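Skarkier – two-arm cell, bench 2
Safety check after gripper fault
Date: 8 Jul 2024
Reason: unplanned, follows protective stop on right arm during bowl task
Status at end of check: restricted, see bottom

What happened, short version. Right gripper closed inside the bowl, didn't release on command, arm tried to lift anyway. Bowl dragged, force limit tripped, both arms stopped. No one hurt, no one inside the line. Restarted once before anybody logged it – please don't do that.

1. Emergency stops
Bench button: OK, both arms drop out.
Wall button by door: OK but stiff. Needs a proper shove. Replace before September shutdown.
Pendant button: OK.
Reset needs a separate press after release: yes.

2. Protective stop and limits
Right arm force limit: was set to 58 N, cell sheet says 48 N. Put back to 48 and locked with the supervisor code. No record of who changed it or when.
Left arm: 48 N, matches sheet.
Stop event in log: yes. Gripper error in log: no. That's the bit I don't like. Controller thought the fingers were open.

3. Gripper, right
Fingers tight on mounts: yes.
Cracks or chips: none found with torch.
Manual open and close, 10 cycles: stuck shut on one, fine on the rest.
Open signal at connector: drops out when the cable is flexed near the wrist. Most likely cause, not proven.
Comment: the Mirer spare has the same connector so swapping the gripper alone may not fix it. Swap cable first.

4. Gripper, left
10 cycles, no faults. Signal steady when flexed.

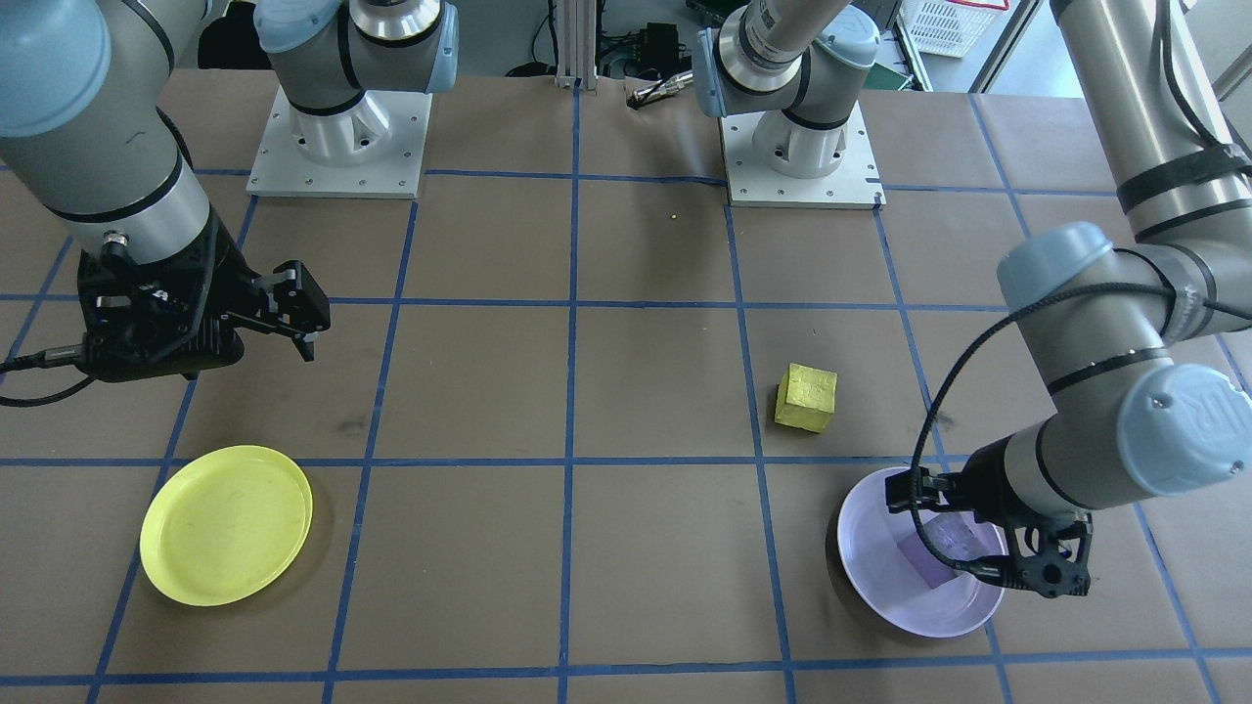
5. Cables
Right arm, wrist end: FAIL, as per 3. Outer jacket looks fine, fault is inside. Right arm, upper: clips OK, one strap a bit tight, loosened. Left arm: electrically fine but the black cable from the gripper hangs in a loop off the left edge of the table, and anyone walking past on that side could hook it with a sleeve or a trolley. Needs a clip and a shorter run. Not what caused the stop, fix it in the same visit.

6. Mounting and table
Plate screws, both arms: torque checked, none moved.
Table feet: OK, all four locked.
Brown paper: flat, no lifted edges near the arms.
Blue tape grid: still stuck down. Re-check after any bowl drag, a lifted strip will catch a finger.
Loose tools: FAIL. Small silver tool with black tip left on the paper at the far edge, in front of the electronics. Both arms can get over that way. Tools go back on the board before power on, every time.

7. Electronics at back of table
Earth continuity: OK.
Circuit board: exposed. Ikum supplied a cover with the original kit, nobody can find it. Order another.
Connectors seated: yes.

8. Bowl task program
Gripper open confirmed before lift: NO. Program sends the command, waits, then lifts regardless.
This is the real fault in my view. A bad cable should give you an error on the screen, not a dragged bowl. Morin wrote the base program so the change request goes to them, but we can add a check on finger position ourselves in the meantime.
Lift speed at bowl: reduced for now, leave it.

9. Access and signs
Floor line: visible, worn at the corner nearest the door.
Warning sign: OK.
Lockout tag availible at isolator: yes.
Fault book at bench: yes, last few entries have no initials.

Restrictions until closed out
– Right arm: no automatic running. Jog at low speed only, hand on pendant.
– Left arm: may run once its cable is clipped.
– No restarts after a protective stop without an entry in the fault book first.

To close
Replace right wrist cable, repeat 10 cycles plus the flex test.
Add finger position check, test with gripper held shut on purpose.
Board cover orderd and fitted.
Cable clip left side.
Re-inspect both arms before lifting the restriction.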